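**August – desktop replacement, storage and memory tests**

Second pass on the Bromon small tower. The last one was abandoned because the firmware would not hold the memory profile after a cold boot. Flashed the current release from the Plostine share, cleared settings, re-entered the profile by hand. Held through four restarts.

Memory: two sticks in the slots furthest from the processor. Memory test left on overnight, no errors. With all four slots filled it drops to the lower speed, as the board manual says it will. Not worth chasing for office use.
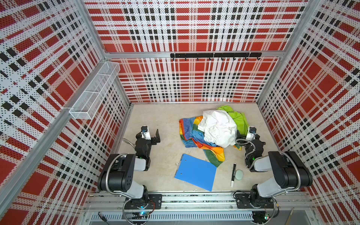
Plaid panels, hook rail and wire basket.

Storage: copied the Annamalai billing archive to the new drive. Write speed fine for the first 50 GB, then falls to 600 MB/s and stays there. Same figure on the repeat. Drive temperature was not logged on the first run – do this next time.

Supply is the Waltivent unit. Fan stays off at idle and comes on under load with a slight tick. Check cable clearance before blaming the bearing.

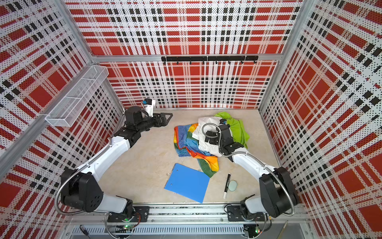 Cable routing is still the weak point of this case. The front panel leads cross the lower fan and there is no tie point on that side. Leads that are off a machine keep ending up in a drawer in one knot; a black bar with a row of small hooks, like the one on the aluminium rail, would do for the SATA and supply leads over our bench. Measure the gap above the monitor first.

To do:

- repeat drive test with temperature log
- reroute front panel leads, listen for tick
- try sleep and wake with the second monitor attached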